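Looking after a tidying gripper

A tidying gripper is the two-fingered hand on the end of a household robot's arm, the kind that picks up after people in a living room. I look after one at Illcombe, on a cell we call Bomlow, so most of what I know comes from that one hand and the notes I've kept since March. Upkeep falls into checking the joints, checking the fingertips and setting the grip for whatever gets left on the floor.

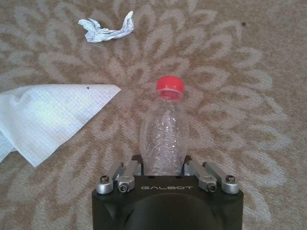

Joint checks come first, and I do them before every shift with the arm parked low. I put a hex key on each joint and feel for movement — a loose one gives a tiny click long before it shows up in the work. The dark screws sitting in the silver links are the ones I mean, and dust loves to settle in their heads, so I brush them out before the key goes in. Every 10 shifts I also put a drop of light oil on the pivots and wipe off the extra (too much and you'll be cleaning carpet fluff out of there all week!).

Grip setting is the fussy part. Thin plastic bottles want a gentle squeeze, and paper wants the fingers nearly closed before they touch it. We keep a separate setting for each, saved under the name Flilier, which was the first test room and somehow stuck. I change one value at a time and run 5 pickups before I believe it. 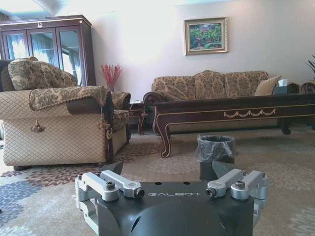

After that comes the release height, where I lost most of a week. Set it too high and light trash drifts off to the side, too low and the fingers snag on whatever is under them. I ended up raising ours by 2 centimeters over the old Hong setting, and I recheck it whenever the fingertips are changed. New tips go on every 8 weeks. The last pair went on Sat 12 July, and I still have the old ones in a drawer as spares.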